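**Clorkus** is a charitable grant-making foundation that funds small non-profit groups working on household water, basic hygiene and rural health. It makes grants in its own name and also runs a pooled fund, Pace, through which several smaller donors give jointly. Its director is Serena Messina, who previously managed grants for a family trust.

## History

The foundation grew out of a giving circle whose members had been supporting village health workers separately. They found that the same groups were filling in a different form for each donor, often for quite small sums, and agreed to put their money into one account with one application. The circle was registered as a foundation two years later.

In its early period Clorkus paid mostly for equipment, such as hand pumps, storage tanks and testing kits. A review of this work found that many pumps had fallen out of use for want of spare parts and someone paid to fit them. Since then the foundation has put a larger share of its money into wages, training and repairs, and it no longer pays for a new water point unless a plan for upkeep is already in place.

## Grants

Most grants last 3 years. Applicants send a short letter first, and those taken further are asked for a budget, their latest accounts and the names of two people who know their work. Groups without registered status may apply through a host body, which holds the money on their behalf and may charge a fee for doing so.
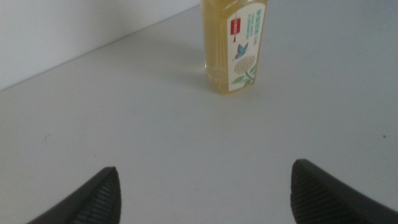

Decisions are made twice a year, in April and in the autumn. The board has the final say, but requests for small emergency sums can be approved by the director alone and reported afterwards. Clorkus does not fund political parties, religious worship or the repayment of loans.

## Pace

Pace is open to donors who want to support the same field without employing staff of their own. Members pay in a yearly amount and have one vote each, whatever the size of their gift. The fund has supported 93 groups, most of them with fewer than ten paid staff. Its members include Flellalus, a company foundation with an interest in school toilets and handwashing.

Members may visit funded groups, though visits are limited to one a year for each group. The rule was brought in after several grant holders said that hosting donors was taking up too much of their working time.

## Training

A separate programme, Furari, offers short courses in bookkeeping, staff safety and managing a board. Courses are free to grant holders, and others pay a small charge. About 400 people have taken part, and teaching notes are lent to partner bodies on request. The bookkeeping course is the most often repeated – it was first written for groups keeping their accounts on paper and has been revised for those using spreadsheets.

## Criticism

Some former applicants have said that the two yearly rounds are too far apart for groups with little in reserve. Others have objected to the upkeep rule, arguing that it favours places which already have a working water office. In July 2024 the foundation changed its guidance so that the cost of drawing up an upkeep plan could be included in a first grant. The timing of the rounds was left as it was.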